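Pavano's packaged dessert promise gets a cool reception

June 2022

Grocery chain Pavano says it will trim the sugar in its house-brand desserts by 14 per cent by October. Shoppers have heard that one before. 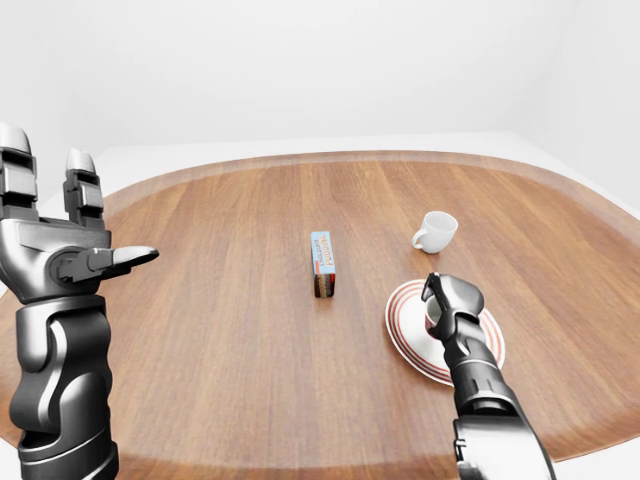
The company points to a survey of 1,754 customers, run by its own consultants at Akent, who apparently can't wait for a less sweet custard. The questions haven't been released – nor has the new recipe.

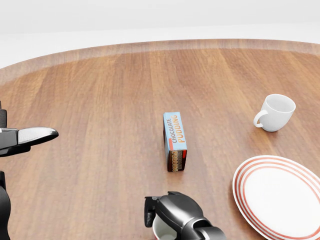 “Shrink the serving and the sugar drops by itself,” said dietitian Tullio Serra, who wants figures per 100 grams. Pavano spokesman Romain Hervieu would not say whether portion sizes will stay the same.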